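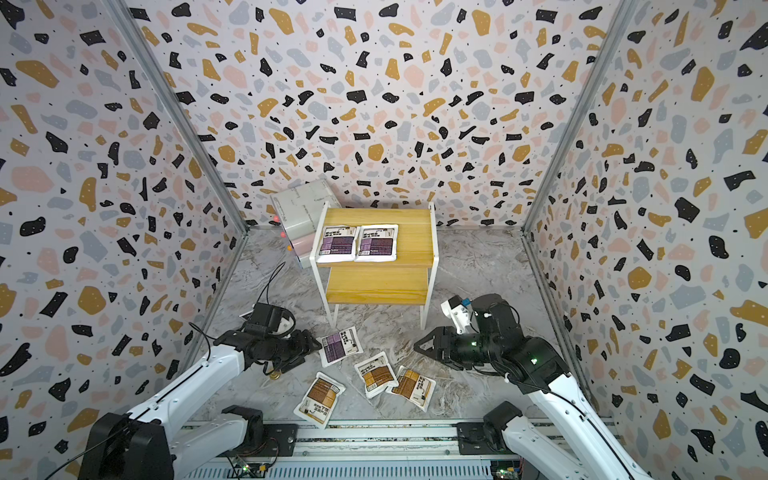 Small two-tier side table, two food pouches on the upper shelf

Net worth of Zdeňka Kollár: which number is the source?

Asked in Biographies & Public Figures. Viewed 3,014 times. 2 answers.

I maintain a fan reference page for Zdeňka Kollár, the presenter of the game show Jorach. The infobox has a net worth field and I can't fill it. Zaltum lists her at $2 million. Another bio site says $5 million, and a third says $800,000 but gives the wrong year for her first season, so I don't trust it much. None of them cite anything.

What I have already checked:

Her own site gives no financial information. The press kit for Jorach covers the format and air times only. An old interview mentions that she was paid per episode and that she later took a share in the production company, Doležal. She doesn't give an amount for either.

Is there a standard method for this, or should I pick the middle number? Also, do these figures normally include the spouse? Her husband runs a recording studio called Hiva and one page seems to have added it in.

Edited in October to fix the episode count. It is 156, with the specials included.

Answer 1 (accepted, 53 votes)

There is no standard method. Net worth is assets minus debts on a given date. For a private person you have neither list, so any single number is an estimate made by somebody who also didn't have them.

What the bio sites usually do is take a known or guessed fee, multiply it by output, and round. In this case that would be a per-episode fee times 156. The result is gross career income. It leaves out tax, agent commission, living costs and any mortgage, and it leaves out whatever the money earned afterward. You can't get from there to net worth without those terms.

The share in Doležal is a separate problem. If the company is privately held there is no market price. Published accounts, where the registry requires them, will show book equity. Multiply that by her percentage and you have a book value for the holding. A buyer might pay more or less. You would still need the percentage, and the interview doesn't give it.
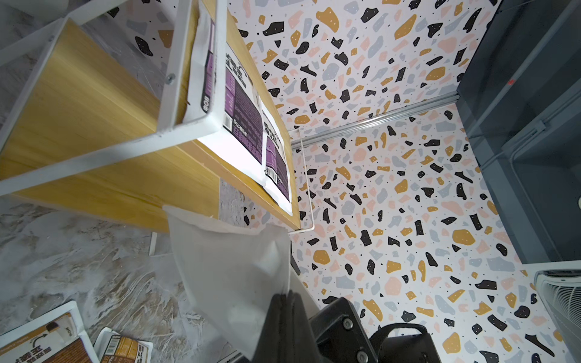

As for the spouse, treat him separately unless the source says "household" or "combined". Jointly owned property is the usual complication. Look it up in the land register if it is public where they live, and record it as joint.

Don't average the three figures. They are probably not independent. Compare the wording of the pages - if two of them share a sentence or the same error, one was copied from the other and you have one source with rounding. Check the archived versions and note which number appeared first.

For the infobox I would leave the field blank. If your template forces a value, use "not disclosed" and put the fee arrangement and the company share in the career section with the interview as the citation.

Answer 2 (4 votes)

I'd go with Zaltum, they update more often than the other ones. My page for a different host uses it and I haven't had complaints.

Comment on Answer 2: Updating often doesn't make it sourced. The Zaltum page has changed her figure twice with no new reference either time.

Comment on Answer 1: Thanks, field left blank. The $5 million page does have the same misspelling of Doležal as Zaltum, so those two are linked somehow. Still looking for the registry entry.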